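Radu 지역 공유주방 및 생활기술 교육사업 중간 진행 보고서
제출일: 2021년 1월 1일
수신: Skumodis 재단 지역사업팀 / 제출 기관: Trornum 생활문화센터
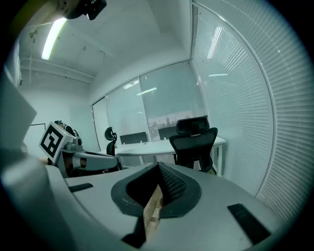
1. 사업 개요
본 사업은 Radu 지역 1인 가구와 고령 가구의 식생활 개선을 목적으로 귀 재단의 지원을 받아 수행하고 있습니다. 사업 내용은 공유주방 운영, 조리 및 생활기술 교육, 식재료 공동구매로 구성됩니다. 본 보고서는 9월 개시 이후의 추진 실적과 예산 집행 현황, 향후 계획을 정리한 것입니다.

2. 추진 실적
가. 공유주방 운영
센터 1층의 기존 회의 공간을 정비하여 공유주방으로 전환하였습니다. 배수관 교체와 환기 설비 보강을 완료하였으며, 관할 기관의 위생 점검에서 지적된 환기구 덮개는 교체 조치하였습니다. 이용 신청은 전화와 방문 접수를 병행하고 있습니다. 당초 온라인 접수만 운영할 계획이었으나 고령 신청자의 요청이 많아 변경하였습니다.

나. 교육 과정
기초 조리반과 생활수선반을 개설하였습니다. 수강 등록 인원은 28명이며, 이 중 20명이 전 과정을 이수하였습니다. 중도 포기 사유는 근무 시간 변경과 이사가 대부분이었습니다. 기초 조리반은 저염식 반찬과 보관식 위주로 편성하였고, 생활수선반에서는 수전 패킹 교체와 문 경첩 조정, 의류 단 수선을 다루었습니다. 이수자 면담에서는 실습 시간을 늘려 달라는 의견과 저녁반 개설을 희망하는 의견이 제시되었습니다.

다. 식재료 공동구매
Nerkon 농산물 유통과 공급 협약을 체결하고 채소류와 곡물류의 공동구매를 시작하였습니다. 초기에는 품목별 최소 주문량을 채우지 못해 2회 배송이 연기되었습니다. 이후 신청 마감일을 앞당기고 품목을 줄여 운영하고 있으며, 현재 배송은 정해진 일정에 따라 이루어지고 있습니다.

3. 예산 집행
시설 정비비는 배관 공사 범위가 확대되어 당초 계획을 초과하였습니다. 초과분은 사전 협의한 바와 같이 홍보비 항목에서 전용하였습니다. 강사료와 재료비는 계획 범위 내에서 집행 중입니다. 세부 내역과 증빙 자료는 별첨 정산표를 참고하여 주시기 바랍니다.

4. 애로사항 및 조치
감염병 방역 지침에 따라 조리 실습의 회당 참여 인원을 6명으로 제한하였습니다. 이에 따라 동일 수업을 나누어 진행하게 되어 강사 일정 조정에 어려움이 있었습니다. 공동 식사 프로그램은 보류하고, 참여자가 조리한 음식을 개별 용기에 담아 가져가는 방식으로 대체하였습니다. 용기 구입에 따른 추가 비용은 재료비에서 충당하였습니다.

5. 향후 계획
하반기 사업에서는 생활수선반의 실습 비중을 높이고 저녁반을 시범 운영할 예정입니다. 공동구매는 거동이 불편한 가구를 대상으로 문 앞 배송을 추가하는 방안을 Nerkon 측과 협의하고 있습니다. 아울러 공유주방 이용 수칙을 개정하여 냉장고 보관 기한과 청소 책임 범위를 명확히 하겠습니다.

6. 협조 요청 사항
저녁반 운영을 위해 강사료 단가 기준의 야간 할증 적용 여부를 회신하여 주시기 바랍니다. 홍보비 전용에 따른 변경 예산서는 귀 재단의 승인 서식을 수령하는 대로 제출하겠습니다.

별첨: 예산 정산표, 교육 과정 운영 일지, 공동구매 협약서 사본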